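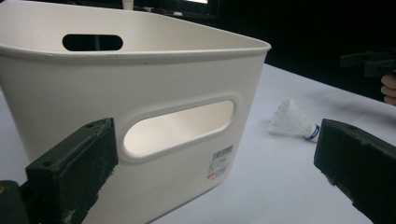 Depuis que j'habite dans cet appartement, le linge a toujours été mon point faible. Je le lave sans difficulté, je l'étends le soir même, et ensuite il reste sur la chaise de la chambre pendant une semaine. Ma voisine Shirley Cropper, qui a élevé quatre enfants dans la même surface que moi, m'a conseillé de ne plus acheter de meubles et de prendre des bacs.

J'ai donc pris des bacs en plastique blanc, avec une poignée découpée dans la paroi, de chaque côté. J'en ai maintenant 5. Pour le moment je n'ai pas décollé toutes les étiquettes du magasin, parce que la colle laisse une trace grise si on tire trop vite. Avec un peu d'huile de cuisine et un chiffon, cela part bien, mais il faut laver le plastique après.

Le premier modèle que j'avais essayé, il y a deux ans, avait un bord mince qui coupait les doigts quand il était plein de serviettes. Maintenant je regarde toujours le bord avant d'acheter. S'il est épais et arrondi, je peux monter l'escalier sans m'arrêter au deuxième étage. Je regarde aussi le fond. Quand les parois se resserrent vers le bas, les bacs vides entrent l'un dans l'autre et la pile prend peu de place derrière la porte. Par contre, on perd un peu de volume, et les draps pliés en grand rectangle ne vont pas jusqu'au fond. Je les plie en trois, puis je les roule.

Voici comment j'ai réparti les choses : un bac pour les serviettes, un pour les draps, un pour les vêtements de sport, un pour ce qui doit être repassé. Le dernier reçoit les chaussettes seules. J'en ai compté 29 en août, ce qui m'a fait un peu honte. Quelques-unes ont retrouvé leur paire sous le lit, les autres attendent encore.

Ce que je n'ai pas résolu, c'est la poussière. Un bac ouvert posé en haut de l'armoire se salit vite, surtout à l'intérieur du rebord. J'ai posé une vieille taie d'oreiller par-dessus, mais elle glisse chaque fois que je ferme la porte un peu fort. Si quelqu'un parmi vous connaît un couvercle souple qui tient bien, je veux bien le nom du magasin.

La prochaine fois je vous parlerai du placard de l'entrée, où il y a encore les cartons du déménagement.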